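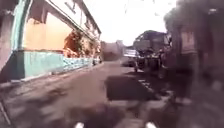 ok the Trorker stuff is finally out in the world so I can talk about it!! Been sitting on this one for ages and I am very bad at secrets.

Short version: Trorker makes a little app for swapping houseplant cuttings, and they asked me to do an enamel pin, a sticker sheet and a tote bag. I would have said yes to just the pin. I love a pin.

The brief was one line long. "Friendly weeds." That was it, that was the whole email. I read it on my phone in line for a bagel and had four sketches on the bag before I got to the counter.

First round was all dandelions. Dandelions with eyebrows, dandelions in boots, one dandelion that looked so tired I gave it a coffee. They picked the tired one. I had put it in as filler, so now I don't trust my own taste at all.
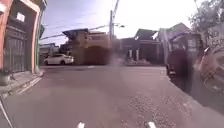

Then came color, and color took longer than the drawing did. The pin maker (Quan, they're great, very patient with me) wanted solid fills with no gradients, and I'd shaded the leaves like it was a museum poster. Got it down to five enamels plus the metal. I missed the gradients for a day and then I liked it better flat.

Also if you're doing your first pin, make your lines thicker than you think. Thicker than that. My coffee steam vanished completely on the first proof and the poor guy was just holding a mystery lump.

The run was 523 pins, which is a weird number. They ordered 500 and Quan throws in whatever comes out clean past that. I got to keep a handful of the extras and I've already lost one in the couch.

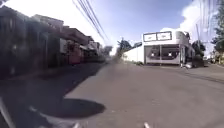 Are the pins for sale anywhere? Trorker is giving them to people at their spring swaps first, and whatever's left goes in their shop after that.

Sticker sheet was the fun part. Eleven little guys, kiss cut, matte. I drew them all in one weekend with the heat cranked and a pile of toast. Clover came out the best, plantain came out looking like a lawyer, and there's a thistle I redrew so many times the file is called thistle_please_v14.

Printed at Stinia. Their matte has this soft, almost chalky feel and it takes a dark green really nicely. Slight hiccup where the cut line on the thistle clipped a spike, they redid that plate without any fuss and I sent them a thank you card with the lawyer on it.

The tote is one color, cream ink on olive. I wanted two colors. The budget wanted one. Budget was right, annoyingly — it looks like an old seed packet and I'd carry it even if I hadn't drawn it.

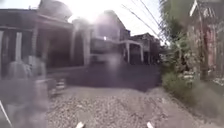

Background pattern for the tote nearly beat me though. I needed something loose behind the weeds so they weren't floating, and everything I tried looked like wallpaper. What I ended up drawing was a gravel path, small gray and beige stones all uneven, packed a bit darker down the middle and scattering out paler at the sides. In one ink that turns into dots that get tight and then drift apart. Drew 169 of them by hand before I let myself copy and paste. My wrist has filed a complaint.

Someone asked what I use. Pencil, then a brush pen on cheap printer paper, then I scan it and clean it up in vector. I keep the wobbles. I tried doing the thistle straight on the tablet and it came out so smooth it looked like a bank logo.

Next up is packaging for Arnlow, who do board games in very small boxes. Can't show it yet but there's a moth. There are several moths. I've been told I can have gradients this time and I may go completely overboard.

Anyway I have a few spare sticker sheets here on my desk, so if you want one, reply with your favorite weed and I'll pick some people on Monday. Mine is still clover. Please don't all say dandelion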